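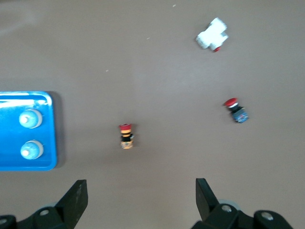

Re: Shutoffs for the Plaststead houses - which kind, and where

List: MacLeod Street Homeowners
Subject: Re: Shutoffs for the Plaststead houses - which kind, and where

On the list last night, someone at number 7 wrote:

> We have the same trouble as everyone else on the east side. The main
> shutoff in the basement turns but the water never fully stops. There
> is still a thin stream at the laundry sink an hour later. The plumber
> from Remex quoted us for a ball valve and said he would not put in
> another gate valve if we paid him to. My father-in-law says gate
> valves last forever if you treat them right. Who is correct?
>
> Also, does anybody know if the town has to come out and shut off the
> curb stop first, or can the plumber do that? And is it true we need
> to tell the insurance company?

I'll take these in order, with the caution that I'm a homeowner and not a plumber. I have replaced the main in two houses now, one of them on this street, and I paid for help both times.

On who is correct: both of them, to a point. A gate valve closes by lowering a flat wedge between two seats. When it is new and the water is clean, it closes well. Our water is hard, and in the houses built during the Plaststead expansion the mains were opened once and then left alone for decades. Scale builds up in the bottom of the body where the wedge is supposed to land. You turn the handle, it feels as if it has stopped, and there is still a gap underneath. That would explain your thin stream.

Please don't force it. I leaned on mine with a wrench and the stem sheared. The wedge stayed down, and we had no water in the house until the next afternoon. If the handle spins and nothing changes, assume the stem has already let go of the wedge and leave it alone until you have a replacement lined up.

What did work for a neighbor, at least for a while, was opening the valve all the way, closing it most of the way, and repeating that slowly with a faucet running in the basement. It flushes some of the grit out. He got another couple of years from the old valve that way. I would call it a way to buy time.
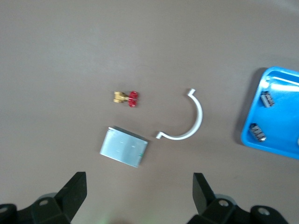 As for why the Remex man prefers a ball valve, a quarter turn closes it and you can tell from the lever whether it is open or shut. That matters when you are standing in the basement at 2 in the morning with a flashlight, or when you are on the phone trying to tell a house sitter what to do. A gate valve with a round handle looks the same open or closed. Ball valves can seize too if they are never moved, so whatever you put in, work it back and forth twice a year. I do mine when I change the furnace filter.

If you go with a ball valve, ask for full port. The reduced port kind costs less and will cut your flow somewhat, and in these houses the upstairs showers are weak enough already. Also ask whether the price includes a drain port on the house side. I didn't ask, and I regret it every time I need to empty the lines.

On the curb stop: the town does it, and the plumber is not supposed to touch it. You call the water office and they give you a window. Ours was four hours long and the truck came near the end of it. Have the plumber scheduled for the same day but not the same hour, or you will be paying him to sit in your driveway. The water office will want your account number and the meter number. There was no charge for the shutoff when we had it done in December, but I would ask, as the fee list gets changed now and then.

One thing to check before they come. On the east side, several of the curb boxes are buried. Ours was under 7 inches of mulch that I had put there myself. The town crew will look for it with a metal detector, but if they can't find it they will reschedule you. The old Ferutden survey sheets show the distance from each box to the corner of the house, and mine was accurate to within a foot. The sheets are in the file cabinet at the clubhouse, bottom drawer, sorted by lot and not by house number. The key is where it always is.

On insurance: I called mine and they were not interested in the valve. They were interested in whether I had a leak sensor, which got us a small discount. Your company may be different. I would keep the plumber's invoice either way.

For cost, our whole job came to $2182. That sounds like a lot for a valve, and it is, but it included a new pressure regulator and replacing a length of galvanized pipe that fell apart when the old fitting came off. The valve and labor alone would have been roughly a third of that. If your pipe on the street side of the valve is galvanized, plan on some of it needing to go. Ask for the quote to be split so that you can see what the pipe work would add.

Two other houses on the east side have told me off the list that they want theirs done this spring. If we can get to 4, Remex has said they will do them in one week and take something off each job. They would not give me a number until they know how many there are. Reply to me directly if you want to be included, and say whether your main is in the basement or the crawl space, and what the pipe is made of if you can tell. A magnet sticks to galvanized and does not stick to copper.

I can also lend out my curb box key for cleaning out the box, though again, please leave the valve at the bottom of it to the town.

- the brick house at the corner of MacLeod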